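[Ivside-furniture] Re: drawers that stick, and a question about wax

From: Khrystyna-Mariia Hutsuliak
To: Ivside old furniture list
Subject: Re: [Ivside-furniture] drawers that stick, and a question about wax

Wiroj Rojanasak wrote:

> Hello all, I've been reading for a while but never posted. I picked up
> an old chest of drawers from a house clearance in Onport and I love it,
> but the drawers are a misery. The top ones are fine. The wide bottom one
> goes in crooked and jams about a hand's width from closed, and the one
> over it scrapes so badly there is sawdust on my sweaters. The chest is
> pine with some darker wood on the front, no metal slides, just wood on
> wood. It's 42 inches wide.
>
> I rubbed a candle on everything. It helped for a week. My neighbor says
> to take a plane to the drawer sides until they fit. Before I do something
> I can't undo, is that right? And is there a better wax than a candle?
> Somebody at the hardware store told me to spray it with the stuff you
> use on door hinges.
>
> Thanks in advance,
> Wiroj

Wiroj, welcome, and what a great first post! Please put the plane down and don't let your neighbor near the thing until you've had every drawer out and turned it over. Sticking drawers are my favorite repair in the whole world. You need almost no tools, you learn how the whole chest was put together, and when a big old drawer finally glides home with that little puff of air from the back, you will open and close it for the rest of the evening. I did. My family asked me to stop.

First, the hinge spray: no. It soaks in, it smells, it gets on the sweaters, and if you ever want to glue a new strip of wood on that spot the glue won't hold. If you already sprayed some, wipe it down with mineral spirits on a rag, let it air out with the drawers off, and hang the rag outside flat to dry (not balled up in a trash can, please).

Now the crooked bottom drawer. A wide drawer that goes in crooked and then jams is nearly always worn along the bottom edges of its sides. Those two edges are what the drawer rides on. Decades of being dragged in and out full of blankets, and they wear down, usually more at the back than the front, and often more on one side than the other if people pulled it by one knob. So the drawer sags at the back, the front tips up, and the whole thing has room to twist. If you plane the sides on a drawer like that you give it MORE room to twist and it will jam worse than before. Pongsak Pongsiri said this on the list years ago and saved me from ruining my grandmother's linen chest, so I'm passing it along with feeling.

To check, take the drawer out, turn it upside down on a blanket, and lay a straight ruler along each bottom edge. You'll see light under it where the wood is gone. Then look inside the chest at the runners, the strips the drawer slides on. Run your finger along them from front to back. If there's a groove, you'll feel it right away, and there may be a little ledge at the end of the groove where the drawer stops short. I'd bet money that's your hand's width from closed!

While you're in there with a flashlight, look at the side guides too. Those are the strips that keep the drawer from wandering left and right. They were often just glued, and old hide glue gives up. I once found one lying on the dust board under the bottom drawer, where it had clearly been resting since before I was born. I glued it back and the job was over in ten minutes, plus waiting.

For worn runners you have a few choices, and it depends on how deep the groove is.

Shallow wear, where your fingernail only just catches: sand the rough places with 60 grit wrapped on a block, only to knock down splinters and the ledge, then work up through the grits. Some people stop at 220. I go all the way to 600 on the surfaces that rub, which Wissam Tannous thinks is a waste of a Saturday morning, but I like how it feels and the wax goes on like a dream.

Deeper wear: if the runner is only nailed or glued you can often pry it off gently and flip it over, and then you have a fresh face for free. Lovely when it works. Take a picture or pencil a mark before you lift it, so that it goes back at the same height. If it won't flip, cut a new strip of hard maple or beech to the same size.

Worn drawer sides: this one scares people and it shouldn't. You plane or saw the worn edge down to a clean straight line, then glue on a strip of similar wood a bit too tall, and once it's dry you bring it down little by little until the drawer sits level. Use regular wood glue or liquid hide glue, and clamps, or masking tape pulled tight if you don't own clamps. Try the drawer often. It is very easy to go past the point where it fits.
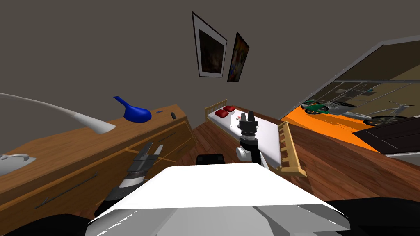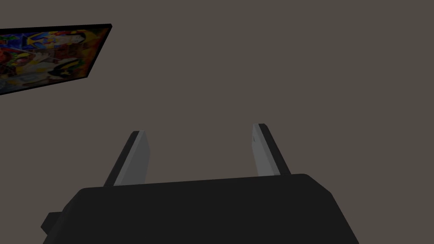

The wooden dresser with the drawers is in the first one.

Back to your scraping drawer, the one making sawdust. That could be the same trouble, but look at the bottom panel before you decide. On lots of old chests the bottom is a thin board slid into a groove in the sides and front, and held with a nail or two at the back. When the drawer is overloaded or the board shrinks, it slips out of the front groove and hangs down in the middle, and then it drags on whatever is under it. If that's what you have, pull the nails at the back, push the panel forward until it seats in the groove again, and put the nails back in fresh wood. Don't glue it! The panel needs to be able to swell and shrink with the weather. If it has cracked down the middle, a strip of cotton cloth glued over the crack on the underside is a fine old repair, and I've seen ones done that way that have lasted much longer than the chest deserved.

Which brings me to weather. Have you had the chest long? If it came out of an unheated house and is now in a warm room, give it a few weeks before you take any wood off anywhere. Mine all stick in August and all run freely in January. If I had planed them in August I'd have gaps you could post a letter through by winter. A drawer that only binds when it's humid can usually be left alone with a bit more wax.

And now wax, my very favorite part. A candle is okay! It's mostly paraffin and it's soft, so it picks up dust and balls up, and that's why your week of happiness ended. What I like is a plain block of beeswax with some paraffin melted in. Straight beeswax is a little sticky on its own, especially in a warm room. There's also a hard stick wax called Draltska that Shuk-fan Chiu brought to the swap table in the spring, and I have been using the same stub of it ever since. Whatever you use, scrape off the old candle wax first with the edge of a plastic card, then rub the new wax on both surfaces, the drawer edges AND the runners, and slide the drawer in and out until it starts to feel quick. Rub off the crumbs. You want so little that you can hardly see it.

Don't wax anything before you're finished gluing. I put that here in its own paragraph for a reason that cost me a whole afternoon and a very nice piece of beech.

A few odds and ends in no order:

- Number the drawers in pencil on the back, and the openings too. Drawers that look the same size very often aren't. It's worth trying yours in different openings before you fix anything. The last owner may have mixed them up, and I have had a "ruined" chest come right just from swapping two.

- Check that the chest itself stands level. Put a level on top, side to side and then front to back. A chest on an old floor can rack just enough to pinch the drawers, and a thin shim under one foot is the cheapest repair there is. Do this one first, in fact. I should have put it at the top.

- See if the back boards are tight. They hold the whole case square. If they rattle, the case can lean, and no amount of wax will help.

- Look for stray nails in the runners. Old ones work their way up and plow a track in the drawer side. Tap them below the surface with a nail set.

- Pull wide drawers with both hands. I know, I know. But a 42 inch drawer with one hand on one knob is how it got like this.

When you've had a look, write back and tell us what the ruler showed, and if you can, measure how deep the groove is and what the drawer sides are made of. Pine sides on pine runners wear quickly and I might suggest something different from what I'd say for oak. Also, are the corners dovetailed, and do they look cut by hand? That has nothing to do with the sticking. I just want to know!

Wissam, didn't you have a box of beech offcuts left from the bed frame? If it's still under your bench, Wiroj might be glad of a length or two, and I'd take whatever he doesn't want.

Happy fixing,
Khrystyna-Mariia

_______________________________________________
Ivside-furniture mailing list
Please trim quoted text when you reply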